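Notes from the Ruggiero open day, November 14, 2025

Typing this up on the train before I forget it all, so excuse the state of it.

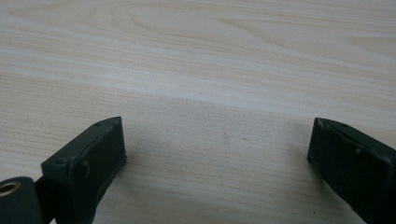 Went mostly for the morning session on house rules for hand-held gripper work. We've been writing our own at Gonard since August and keep getting stuck on the same page, so I wanted to see someone else's. Theirs is 2 sides, laminated, hung at every station. Ours is 30 pages and I doubt anyone has read past the contents list.

Ettore Parisi ran the tour. Fast talker, no slides, good. He started with the bit I'd have put last – what a station has to look like before anyone picks up a tool. Bare table. Jaws open. Look at the tips, look at the pin holes, look at the table under them. Only then does an object come out. If there's a mark on the surface you didn't put there, you write it down and carry on, no stopping to scrub at it. Scrubbing changes the surface halfway through a shift and then the morning and afternoon work don't match.

Wear on the fingers. Long discussion, most of it useful. Their rule is that scuffed corners are fine and a changed grip face is not. So nicks and gray patches at the tips stay in service, but anything loose, cracked or bent and the tool gets a red tag and goes on the shelf. Somebody from Elach asked who decides. Answer: whoever is holding it. You can tag a tool without asking, you can't un-tag one. Liked that a lot. At ours it takes a supervisor both ways and guess what, nobody tags.

Other stuff off the sheet, in no order:

Sleeves above the wrist, rings off, hair back. Same as everyone.

Free hand stays flat on the table edge or behind you. Never between the jaws, even with the tool resting.

Lights set once in the morning and left. They want it soft and from overhead, no desk lamps.

Max 70 minutes then swap. This one got pushback from the floor. A woman near me said her people would rather do longer and go home earlier. Parisi said they tried that and the logs got sloppy. No numbers shown, I'd have liked some.

One object on the table at a time untill the operator is signed off. After that the job sheet says how many.

Every try gets logged, including the bad ones. He was firm about this. A drop is a drop, write drop.

Then coffee (bad) and the second half, on paperwork. Less good. They use Skistport for the station records and the demo hung 2 times, so we mostly watched a spinner. What I did see was neat enough – the tool number, the table number and the operator go on one line, and a red tag locks the tool out so you can't start a new record with it. Asked whether it exports to something normal. "Sort of." Will email him.

Didn't get to the packing line, ran out of time. Also missed the talk on guarding for the fixed arms, which by all accounts was full.

For us, before the next meeting: cut our document down. Put the station check at the front. Steal the tagging rule word for word, Parisi said go ahead. Our current draft says "tools should be in good condition" and that's the whole section, which is embarassing now I've seen theirs. I want the finger wear part to have pictures next to it, ok and not ok, so a new starter isn't left guessing what scuffed means.

Not sold on the time limit. Would try it on a single bench first and see if the team can live with it.

Parking is round the back by the loading doors, not where the signs send you. Bring your own visitor shoes if you have them, the loan ones only came in huge.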